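Beans, cups and one white table — the gallery

Home / Coffee corner / Gallery

Page put up 16 March 2020. More to come when I get a minute.

Right. Quick intro as I'm supposed to be somewhere else. These are the pictures from the coffee corner, the one at the back of the shop where the card racks used to be. Several people asked for them after the last newsletter and I said yes, end of the week, and then it wasn't the end of the week. Sorry. Some of the pictures I wanted to use are still on the old computer so for most of the corner you'll have to make do with words for now. The captions are written already, so I'm putting them up anyway and will slot the rest in as I find them.

For anyone new: we sell cups, mugs, saucers, spoons, jars and a small amount of coffee. Coffee is the smallest part. People come in for a bag of beans and go out with a jug, or the other way round.

The corner is five paces from the door to the back wall. One table, one shelf, a stool, a sink that takes ages to run warm. Everything you see on this page was laid out there or carried through from the stockroom.

Captions below, in the order they were on the wall. Click or don't click, the big versions aren't working yet.

THE SHELF

Pictures to follow for this bit.

Shelf, left end. The Kaczmarczyk jars. Tall ones at the back, squat ones in front. We put beans in the tall ones and sugar in the squat ones and people still open the wrong one.

Shelf, middle. Filter papers, still in the packet. Two sizes. The small size fits the small cone and nothing else, please check before you buy as we can't take opened packets back.

Shelf, right end. The odds. Lids that have lost their pots, a milk jug with a chip, a sugar spoon from a set that we stopped doing. Everything on that end is cheap, ask at the till. The chip is on the handle and doesn't catch.

Under the shelf. Hooks. I put them up in an afternoon and one is lower than the others. It holds a tea towel so fine.

THE STOCKROOM

Boxes from Lotimport, just in. They pack everything in shredded paper and it gets absolutely everwhere. Still finding it in March from the delivery before.

Same boxes, opened. Saucers in stacks with card between. Lotimport number the lids in pencil and the numbers never match the sheet, so we unpack the lot and start again.

Stock count. 3,482 pieces on the sheet, counting spoons singly, which I would not do again. Took both evenings. The old sheet had the spoons down as sets and the two could never be made to agree, so now we have a new sheet and a stiff neck.

The seconds crate. Small glaze faults mostly, pinholes, a bit of a drip near the foot. Nothing cracked. 153 bits in there when I priced it up and it has gone down a good way already.

THE SINK

Washing up after the tasting morning. We do glass first, on its own, in clean water, then the mugs, then anything with milk in it. Do not put glass under mugs in the bowl. I know it looks obvious written down.

Drying rack. Upside down for mugs, on their sides for anything with two walls. If water gets in between the walls of a double glass it has a leak at the seal and it won't come out again, bring it back with the receipt.

Tea towels. Linen. Cotton leaves fluff. The blue stripe ones are for sale, the grey ones are ours, please stop buying the grey ones.

THE TABLE

We cleared it for the cup and bean pictures. White top, wiped down, nothing much on it. I wanted to show how the glass looks next to the darker mugs, as on the shelf they're all jammed together and you can't tell.

Clear double-walled glass, dark roast beans in it. A good way of keeping a few out on the side if you like to see them. Not for long — a jar with a lid is better for keeping. Small glass saucer and a teaspoon near it, and the navy mug over on the right. Plus one bean that got away. 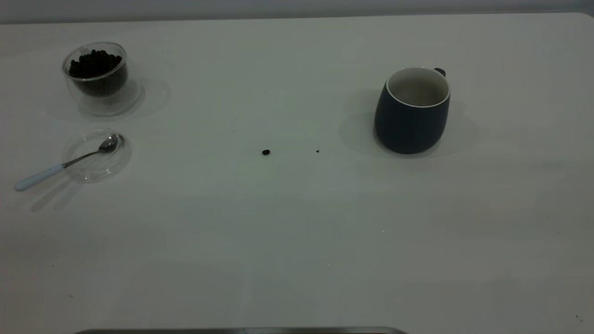 The navy is the colour people come back for. It goes with white plates, it goes with wood, it goes with whatever your mum gave you. We also keep it in a sand and a dark green but the sand shows every coffee ring and I've stopped pushing it.

On the double glass since I get asked every time: yes it keeps the drink warm a bit longer, yes you can hold it without burning your fingers, no it isn't as tough as a thick mug. Hand wash. No metal whisks in it. And don't pour boiling water straight into one that has been in the fridge.

Glass saucers are sold singly. They vanish on a white table, lovely on a dark one. If you're buying them for a café get them with a rim you can feel, otherwise your staff will be picking them up with their fingernails all day.

Spoons. We do polished ones and brushed ones. Polished shows finger marks, brushed shows nothing, polished sells better. No idea.

THE BEANS

Three coffees in at the moment, labels below. Pictures of the bags when I find them.

Rutunora. The dark one. Smoky, a bit like burnt toast in a good way, best with milk. Goes oily if it sits so buy the small bag unless you get through a lot. Regulars have it on order.

Sistulo. Medium. What we have behind the counter ourselves. Nutty, not sharp, forgiving if you get the grind wrong. If you are buying for someone and don't know what they like, this.

House bag. Changes. Whatever we had enough of. Cheapest of the three and some months it's the nicest, I won't say which months.

Grinding: we'll do it at the till, coarse, middle or fine. Tell us what you make it in, not what grind you want, as everybody's idea of middle is different. We can't grind beans bought elsewhere. Somebody brought flavoured ones once and everything tasted of hazelnut until Easter.

Storing: lid on, cupboard, away from the cooker. Not the fridge. Freezer is all right for a full bag you haven't opened.

A scoop is one heaped tablespoon near enough. The scoops we sell are slightly bigger than the ones in the old stock so if your coffee has got stronger recently, that will be it.

THE WINDOW

Pictures to follow, two of these came out all reflection so I'm doing them over.

Window, left. Mugs in a row, small to large. I had them large to small for years and then turned them round and sold more. Make of that what you like.

Window, right. The stacking set. They do stack, but put a bit of cloth between the bottom two or they stick and then you're running them under the hot tap swearing.

Window, sill. Teapots, only the round ones. The tall one tipped every time the door banged so it lives on the counter now.

A FEW QUESTIONS THAT CAME IN ABOUT THE LAST GALLERY

Are the prices on the page? No, they move about and I forget to change them. Ring or email.

Do you post glass? We do, double boxed, and postage is a bit more for it. Saucers travel fine. Please unpack over a table, things slide out of the paper faster than you think.

Can I have one of the tall Kaczmarczyk jars without the lid? Yes, and there's a bit off. The spare lids are in the odds at the right end if you change your mind.

Is the navy dishwasher safe? Yes. Top rack if you can. The dark green too. Seconds, by hand please, the pinholes don't like it.

Do you do a left handed milk jug? We had one. Sold it. Have asked for more.

Is that table for sale? No! Asked every time. It wobbles anyway and there's a folded beer mat under one leg.

STILL TO GO UP

The sink pictures, the shelf, the bags. A close one of the glaze on the dark green, which I promised to the lady who rang. The big versions, when somebody shows me how.

If you have one of our mugs at home and fancy sending in a picture of it in use, do, email is at the bottom of the contact page. Chipped ones welcome. Last time round I got a lovely batch and I'll make them a page of their own once this one's finished.

Seconds crate stays out til it's empty. Back later with the rest.

Back to top
Coffee corner / Opening times / Contact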